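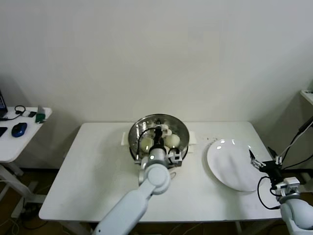

How do you move soft, round food from a mixing bowl to a plate without tearing it or leaving a trail of crumbs?

Bring the plate close to the bowl, support each piece from both sides at its widest point, lift it straight up until it clears the rim, and lower it onto the plate before letting go.

The rest of this page covers the setup, the transfer itself and the cleanup. It applies to filled dumplings, peeled boiled eggs, peeled onions, potato balls and similar items between the size of a walnut and the size of a small fist. Flat or sliced food is covered on a separate page.

What you need

A shallow bowl. Stainless steel is suitable because it does not absorb moisture and can be chilled quickly. A deep bowl forces the hand or tongs to enter at a steep angle, and the piece then drags along the wall on the way out.

A round plate, flat in the middle, with a slight lip. The plate should be wide enough to hold all the pieces without contact between them.

Tongs with slim, smooth tips, or clean hands. Serrated tips mark soft dough and egg white. The Tallo 20 cm tongs are the ones used for the timings below. Any pair that opens wider than the food and closes without a hard spring will do.

A low tray or stand for the bowl (optional). It keeps the base off the table and raises the rim a little above the plate.

A damp cloth and a dry cloth.

Setting up the table

1. Clear the area between the bowl and the plate. Tall objects such as bottles go to a side table.

2. Set the bowl on its tray in front of you, slightly left of center if you are right-handed. Push down on one side of the rim. If the bowl rocks, fold the damp cloth flat and place it under the base.

3. Set the plate to the right of the bowl. Leave a gap of two fingers. A wider gap means more travel and more debris on the table.

4. Check that the plate sits level. A plate resting on a cable, a crumb or the edge of the tray will tilt, and round food rolls to the low side.

5. Left-handed users reverse the layout.

Preparing the food

Surface moisture is the usual cause of a dropped piece. Drain the bowl fully before starting. Boiled items should rest for 2 minutes after draining so that the surface steam can leave. Raw peeled onions should be patted dry, as the outer layer stays slippery for some time after peeling.

Dumplings that have been left to stand tend to stick to each other and to the metal. Do not pull them apart from above. Slide a wet spoon between the two pieces, turn it a quarter turn, and wait for them to separate.

Small fragments of dough or peel that collect at the back of the bowl should stay there until the end. Removing them first usually means pushing past the whole pieces twice.

Transferring the pieces

1. Start with the piece nearest the plate. This opens up space for the next one.

2. Open the tongs a little wider than the piece. Enter from directly above, with one tip on each side.

3. Close until both tips make contact, then stop. Add only enough pressure to keep the piece from turning. If the surface dents, back off.

4. Steady the rim of the bowl or the edge of the plate with your free hand, whichever is lighter.

5. Lift vertically. Start the sideways movement only after the underside has cleared the rim.

6. Lower the piece until it touches the plate, open the tongs slowly, and withdraw upward.

7. Place the first piece at the far side of the plate and work back toward the bowl, so that no piece has to pass over another.

In a kitchen test at Navside, 87 pieces were moved this way using a single pair of tongs. A practiced user needs about 451 seconds for that number, including pauses to wipe the tips.

Common faults

Piece slips out at the rim: grip is above the widest point. Set it down and take it again lower.

Piece spins between the tips: the tips are not opposite each other. Turn the wrist until they line up with the center.

Bowl slides along the table: the base is wet. Dry both surfaces or use the cloth described above.

Dough tears at the bottom: it was stuck to the bowl. Wet the spoon and release it from beneath before lifting.

Cleaning up

Sweep crumbs from the table with the dry cloth first, toward the edge and into your palm. A wet cloth used at this stage turns flour and crumbs to paste. Then wipe with the damp cloth.

Starch leaves pale streaks on stainless steel. Rinse the bowl in cold water, wash it with dish soap, and dry it at once. Streaks that remain can be removed with a little white vinegar on the Sadowski sponge (soft side) or any other non-scratch sponge, followed by a second rinse.

Last updated Wed 6 November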